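Wamex grasp planner, quick review

Been on this for 11 nights now so, notes while I remember. Short version: good planner, annoying config, would install again.

Install took 20 minutes. Docs skip the calibration file completley. You need one. Rangi Pirihi's forum post has the layout, go read that first.

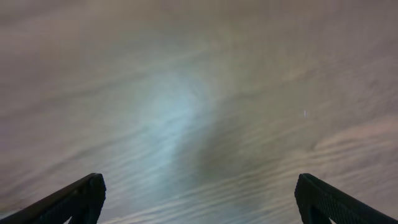
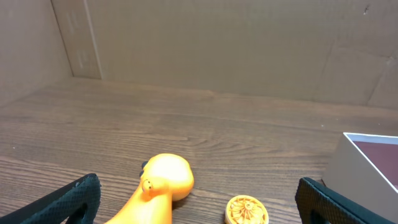 Wrist camera view, fingers open in both. Bare wood in the first, toy, lid and white box in the second.

Bare table matters more than I expected. Older planner (Dravard, the free one) would propose grasps on wood grain, on glare, on anything. Wamex returns an empty list and waits. Lovely. You can set the score cutoff yourself, mine's at the default.

Glossy plastic is where it struggles. Segmentation on shiny orange stuff comes back with a hole where the highlight is. Turn on fill_gaps. Off by default, no idea why. Flat round things: it wants a top-down pinch every time, and you have to set table height properly or it plans straight into the surface. Ask me how I know.

Boxes fine. Picks the rim.

Finger masking is the best bit. Draw the mask once, save, and it stops treating your own gripper as an obstacle. Swap fingers and you draw it agian though.

Speed: 254 ms a plan on my old desktop, 548 with the collision check on. Leave it on.

Gripes. Log viewer is awful. Config errors give you a line number for the wrong file. No undo in the mask editor!!

Four stars. Would be five with a real log viewer.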